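What Happens to a Sourdough Starter When You Change Its Flour?
Food Science module, individual project report
Halyna Horobets

1. Why I picked this

My gran kept a starter on top of the fridge for as long as I can remember, and she would only ever feed it rye. When I asked why, she said white flour made it lazy. I wanted to find out whether that was true or whether it was just something she'd been told by her own mum, so when the project list came round in January I asked if I could put my own title in, and (to my surprise!) I was allowed.

2. What I did

I began with one jar of starter that had been going for 22 days on plain white flour. I split it into 4 jars and gave each one its own flour: Mamex strong white, Mamex wholemeal, a dark rye from the farm shop, and Semolora, a fine durum flour my flatmate uses for pasta. Every jar got the same weight of flour and water at each feed, and I fed them morning and evening for two weeks. A rubber band round the outside marked the level just after feeding, then I went back and measured how far the starter had climbed above it.

The jars were 330 ml ones, and that was a mistake. The rye went over the top on the third night and I had to scrape it off the shelf before breakfast. I moved all of them into bigger jars after that, so the first three days aren't in my graphs.

I also kept a smell diary. My tutor wasn't keen on this because you can't put a number on a smell, but I'm glad I did it as it ended up being the bit I looked back at most.
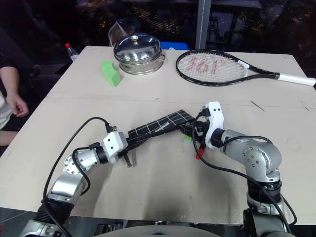 3. What I found

Rye was the quickest by a long way. It got to its highest point hours before the strong white did, then sank again just as fast, so if you missed it you missed it. Wholemeal came second. The strong white was slow but it held its height for ages, and that would suit me much better as a person who forgets things.

Semolora was the odd one. It hardly moved for the first few feeds and I nearly gave up on it, then it woke up and made a thick, yellowish foam that smelled of yoghurt. My notes for that day say "quite nice, bit like a dairy" — not very scientific, but I stand by it.

The rye went from apples to vinegar to something close to nail varnish when I was late with a feed. From what I've read, that happens when the starter is hungry, and a fast starter gets hungry sooner.

4. Was Gran right?

Sort of. The white flour jar was slower, so I can see where "lazy" comes from. But I baked 2 small loaves at the end, one from the rye jar and one from the strong white, and the white starter loaf rose just as well once I'd given it longer. The rye one tasted better though.

5. What I'd change

Bigger jars from the start. I'd also keep a proper note of the kitchen temperature, which went up and down depending on who'd been cooking, and I'd run two jars of each flour so that one odd jar couldn't throw everything off.

The rye jar is still alive and lives on top of our fridge. The strong white went to my cousin, who has already asked me why hers smells of nail varnish.

Handed in 1st June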